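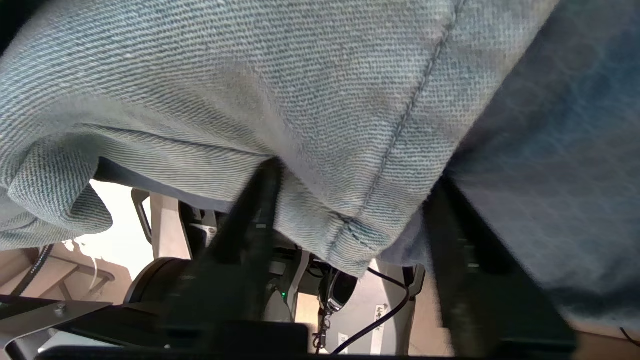

Project report, textiles elective, second half. My topic was indigo fading, meaning how fast cheap denim loses color in a normal home wash and whether the stuff people tell you to do about it (vinegar, salt, cold water, inside out) makes any difference. Picked it because I ruined a pair of pants in January and wanted to know why. Light blue denim like the piece in the photo has the diagonal lines of the twill showing really clearly, fine slanted ridges, and there's paler grayish patches too, though some of that is just how light hits cloth. That last bit turned out to be my biggest headache, see Problems.

Background

Indigo is a weird dye. Doesn't dissolve in water the way it is. You have to reduce it first (take the oxygen away), then it goes yellow-green and soaks in, then it hits air and turns blue and gets stuck. Stuck is a strong word. It mostly sits on the outside of the yarn in layers and the middle of the yarn stays white. Called ring dyeing. So when the outside rubs off you see white core. This is why jeans fade at the knees and seams first and a dyed T-shirt doesn't.

Also denim is a twill. Warp yarns are blue, weft yarns are white or close to it. The warp goes over more than one weft before it goes under, and each row steps over by one, which gives the diagonal. More warp on the front = front is blue, back is pale. High parts of the ridge get rubbed most.

Most of the dye today is synthetic but it is the same molecule as the plant one. I had a whole page on plant indigo and cut it for length.

Question

Does wash method change how much color comes out of cheap denim over 12 washes?

My guess going in: cold water best, vinegar does nothing, salt does nothing.

Materials

Denim from Seklow Fabrics, the remnant bin, dark blue, no label on fiber content so I am assuming cotton but can't prove it. This is a weakness. 18 squares cut with pinking shears so they wouldnt fray so bad. Powder detergent, store brand. White vinegar. Table salt. Kitchen thermometer. Jars with lids. Gray card from the photo room for the color readings, and a phone app that gives you a lightness number.

Method

Six groups, three squares in each.
Group A: cold water, detergent
Group B: hot water, detergent
Group C: cold, detergent, presoaked in vinegar and water
Group D: cold, detergent, presoaked in salt water
Group E: cold, plain water only
Group F: never washed, kept in a drawer

Each square went in its own jar, shaken for 2 minutes, left to sit, shaken again, rinsed, flat dried on a rack out of the sun. Lightness reading on the front after every wash, center of the square. Same window, same time of day when I could. Not always when I could.

I wanted to do it in a real machine but the one in the dorm on Pundska Street is shared and people take your stuff out and put it on the floor. Jars it was.

Results

Full table is on the sheet stapled at the back. Short version:

Group B (hot) faded the most, easily. You could see it by wash four without any app. Rinse water stayed blue way longer too.

A, C and D were so close I can't honestly separate them. The vinegar squares looked a tiny bit darker for the first few washes and then caught up with the others. Could be real, could be me wanting it to be real.

E (no detergent) kept the most color of the washed ones. Makes sense. Also did not get very clean, one square had a pencil mark on it from labeling and the mark was there to the end.

F did not change, which is good, it means the app wasn't drifting a lot.

The biggest jump in every washed group was the first wash. Loose dye that never stuck properly, I think. After that the line goes pretty flat, except hot.

Problems

1. Light. Twill reflects differently depending which way it's turned. I didn't know this until wash three. Rotate the square a quarter turn and the number moves, sometimes by more than the difference between two groups. So from wash four on I put a thread mark in one corner and always had it top left. Washes one to three are probably not comparable and I marked them with a star in the table.

2. Wrinkles. A fold has a light side and a dark side. Started ironing before readings at wash five. Should have done it from the start.

3. Jars are not a machine. Hardly any rubbing. Real jeans rub on each other and on the drum and on you, and since the dye is on the outside, rubbing is probably the main thing. So my numbers most likely come out too low for everybody.

4. Three squares per group is not alot.

5. I lost one of the D squares. It's in the table as two squares for the last four washes.

Side test

Nicanor Benítez in my section did his project on abrasion so we shared a day. He had sandpaper on a block and rubbed my leftover offcuts, a set number of strokes, one with a seam and one flat. The seam one went pale on top of the ridge really fast while the flat one next to it barely moved. Thicker there, so it sticks up and takes all the rubbing. Same reason the puckered bits on jeans get that rope pattern. His report (the Ibarra room group) has the photos of those, I only have notes.

Cost

Paid 734 pesos total, I bought most of it over the summer at home. Most was the cloth. Receipt is with the table.

What I would change

Use a machine. Iron every time. Get denim with a label. Do a black pair too, black is usually a sulfur dye and I don't know if it acts the same way. Maybe test drying in the sun vs shade, the Dralley handout says sun fades indigo but gives no numbers.

Conclusion

Hot water is bad for it. Vinegar and salt didn't do anything I could measure after the first few washes. Less detergent probably helps but then why wash it. My guess was mostly right except I did not expect plain water to come out so far ahead of A.

Handed in 20th October, one day late, extension was approved. Data sheet attached, squares are in the envelope, please don't bend them.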